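Sullby Public Library to Extend Evening Hours and Renew Study Room

27 May 2025

The Sullby Public Library will stay open two hours later on weeknights beginning in October, the library board announced following its spring meeting. The change applies to the main building on Derura Street. Hours at the Mishra branch remain as they are.

The board approved the new schedule after reviewing the results of a survey completed by 300 cardholders. Respondents most often asked for more time in the building after work and for quiet places to read and study. Requests for additional parking were also received and have been referred to the town. 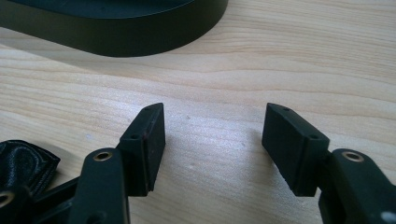
"Many of our patrons arrive late in the day and have very little time before closing," said Montserrat Ochoa, library director. "The longer evening will let students finish their assignments and give working families a fair chance to use the collection."

The second-floor study room will be closed for five weeks over the summer while the carpet is replaced and the lighting is updated. During that period, patrons may use the tables in the periodicals area on a first-come, first-served basis. Group reservations already made for the study room will be moved to the community room where space allows. Patrons whose bookings are affected will be notified by email.
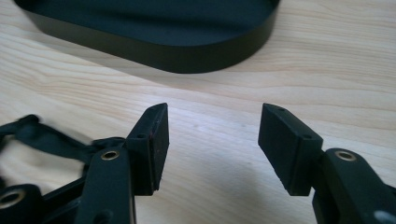 Two part-time positions will be added to staff the circulation desk in the evening. Applications will be accepted through the town's personnel office, and current employees are invited to apply. Nicanor Palacios, head of circulation, will supervise the evening team.

The children's room will continue to close at its present time. Book drops at both locations remain open at all hours, and there is no change to loan periods or renewal limits. A printed copy of the new schedule may be requested at either circulation desk.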